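In praise of the old plank floor

By Orla Noonan 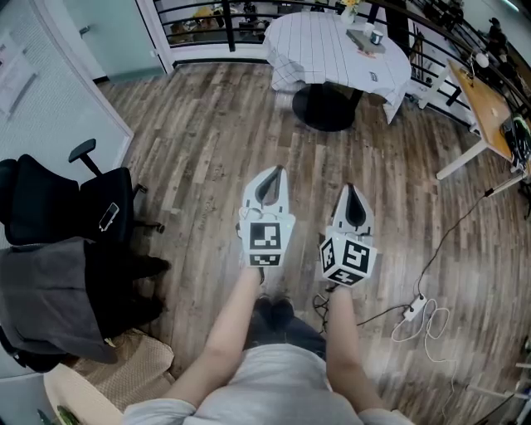
Long planks in browns, greys and tans, with the knots showing.

I have been in a lot of halls in my life and I can tell you more about their floors than their ceilings. You spend your evenings at a ceili looking at feet (your own, mostly, in mild panic), and a good floor gets into your bones! So when I heard that Treltbridge was talking about covering the boards in the Misorham hall with something smooth and grey that wipes clean, I sat straight down to write this.

Keep the boards. Please, keep them!

A plank floor talks back to you. Put a heel down on it and it answers, and a room full of people doing that together makes a sound I would cross the county for. Siobhán Ní Chonaill taught me my first reel on boards in Conton when I was seven, and she could tell with her back turned which of us had come in late on the beat. Try that on vinyl.

I know the case against. Boards creak, grit gets down the gaps, and the quote for sanding and oiling came in at 4000 euro, with the covering at 3000. Ciarán Fitzgerald made that point very fairly at the July meeting and I have a lot of time for him. But a covering gets torn up and thrown in a skip when it wears through, and then you pay for the next one. Boards you can sand again. You can lift one bad plank and put in another, and in a year the new one has a few scuffs and has settled in with its neighbours.

And they're lovely to look at, which ought to count for something. No two the same, every knot in its own place, and when the evening sun comes in low across them I could sit there with a cup of tea and never dance a step.

Ga-eun Hong has offered to run a sanding weekend if the hall can hire the machine. I've put my name down, bad knees and all, and there is plenty of room on the sheet under mine.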